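Home | Shop | Repairs | FAQ | Find us

Last updated: November

Questions I get asked about tables and stands

I'm Rawiri Rutherford and I look after the table side of things at Standdale. I get a lot of the same emails, so I've put my answers in one place. If yours isn't covered, write to me and I'll probably add it (it may take me a while, I'm slow with the website).

What do you sell, exactly?

Wooden tabletops, mostly, and the little holders and stands that go on them. The tops are made up in our workshop in Skevby and the stands come from a small metalwork place in Stavmont. I also take in old tables for cleaning up, though there's usually a queue for that.

Do I need to oil a brown wooden top straight away?

No. Ours go out finished, so you can eat your tea off it the night it turns up. I'd give it a first coat of oil after 3 months or so and then see how it looks. If a drop of water sits up in a bead, leave it alone. If it soaks in and leaves a dark patch, it's time.

How much oil should I use?

Less than you think! Everybody overdoes it, me included when I started. A spoonful on a cotton cloth, rub it along the grain, wait 8 minutes, then wipe off whatever's still sitting on top. If it feels tacky the next morning you've left too much on, and a good hard rub with a dry cloth normally sorts it.

Please lay the oily cloth out flat outdoors to dry before you bin it. Oily rags left in a heap can heat up and catch fire by themselves, and that goes for any linseed-type oil, whoever you buy it from.

Will a stand scratch the table?

It can do, if there's grit underneath. I wipe the bottom of mine whenever I wipe the table and I lift it to move it – dragging is what does the damage. A flat base is kinder to wood than little feet, I find, as the weight gets spread out. You can stick a bit of thin felt under it as well. I've got felt on one and nothing on the other and I couldn't tell you much difference between them.

Where on the table should it go?

Wherever you'll leave it alone, really. I like a stand towards the far side so there's clear wood in front of me for writing, or for my dinner. My sister keeps hers bang in the middle and it drives me up the wall, but it's her table.
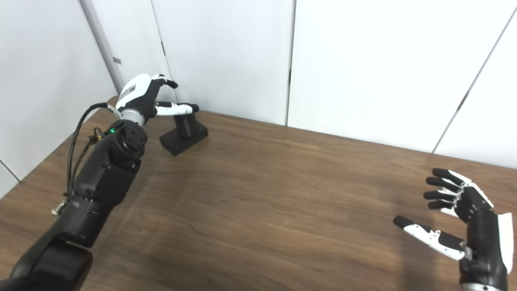 The one thing I would say is to shift it every so often. Wood changes colour in daylight and if something sits in the same spot all summer you'll get a neat pale or dark shape where it's been. It does even out once it's uncovered, only it takes ages.

Why is yours black?

I like black on brown wood, simple as that. We did try a white batch and they showed every fingerprint going. Black shows dust instead, but a quick flick with a cloth and it's gone. People also ask for brass, and I'd love to, but the Stavmont lot don't work in it.

What about a short post or a tall one?

For anything small, short. A tall post on a little base gets wobbly the minute you hang anything off it, and then you're forever picking it up off the floor. If you do want tall, get the heavier base – it costs 7 pounds more and I'd pay it.

My table has a ring on it from a mug. Have I ruined it?

Almost certainly not. A white mark is usually damp caught in the finish, and it'll often fade over a few days. If it doesn't, try a dab of oil on a soft cloth and rub gently. Dark rings have gone further down and want sanding, so send me a photo first before you go at it with anything rough.

How big are the tops?

The standard depth is about 75 centimetres, and the length is up to you. I'm happy to cut down for a narrow room. Do measure your doorway too, and the turn at the top of the stairs if you've got one. We've had a top come all the way back from Butkienė's, the café, because it wouldn't go round a corner, and I'd been the one who measured it.

Can I collect?

Yes, from Skevby, any time after two in the afternoon if you let me know first. Bring a blanket for the car and somebody to take the other end. I can help you load it but I can't be there when you unload.

Do you take returns?

Yes, on anything we haven't cut to size for you. Stands are easy, just pop them back in the box they came in. Tops are more of a faff, so ring me and we'll work something out.

We use cookies to keep this site working. Accept | Manage settings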